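TALK NOTES - floats, rounding, and why the totals were off
Mostafa Belkadi, Tarcombe Python evening, February

Start w/ the demo, no slides yet
Type 0.1 + 0.2 in the shell. Let it sit. Ask for hands, who has seen this before.
Then 0.1 + 0.2 == 0.3, False. Move on quick, don't get stuck in questions.

1. Where it bit us
Stukunier job, the invoice export. 153 invoices in the batch, 131 fine, rest off by a cent. Took two of us most of an afternoon. Code was not wrong anywhere you could point at. We were adding prices as floats and rounding at the end.
Say: who rounds at the end? who rounds per line? (we did both, in differnt files)

2. What is stored
Binary fractions. One half fine, one quarter fine, one tenth never comes out even. Like one third on paper.
Show Decimal(0.1) vs Decimal("0.1"). Quotes matter!! Say it twice.
Skip the IEEE layout unless somebody asks. Backup slide at the end.

3. round() surprise
round(0.5) gives 0, round(1.5) gives 2, round(2.5) gives 2. Halves go to the even side. People think it's a bug.
Then round(2.675, 2) gives 2.67, different reason, go back to point 2. Don't mix these up like last time at Clondemari.

Pause here, drink water. Lid propped open on the next slide, mirror on the inside, leave it up while they talk to the person next to them.

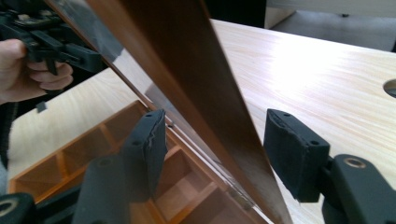

4. What to do instead
Money: Decimal, built from strings, quantize with ROUND_HALF_UP if the contract says so. Read the contract.
Or whole cents as ints. Boring, works, fast. Abou Zeid code does this all the way thru and I never had to touch it.
Comparing floats: math.isclose. Careful near zero, set abs_tol, default is 0.
Long sums: math.fsum. Demo w/ ten 0.1s in a list, plain loop first then fsum.

5. Speed question (will come up)
Ran nearly 300 test files both ways on my laptop. Decimal slower, didn't matter, the database was the slow bit.

If time: fractions module, one line, Fraction(1, 3) * 3 == 1.
If no time: straight to questions, leave the isclose slide up.

Repeat questions into the mic. Link to notebook on last slide, check it opens w/o login.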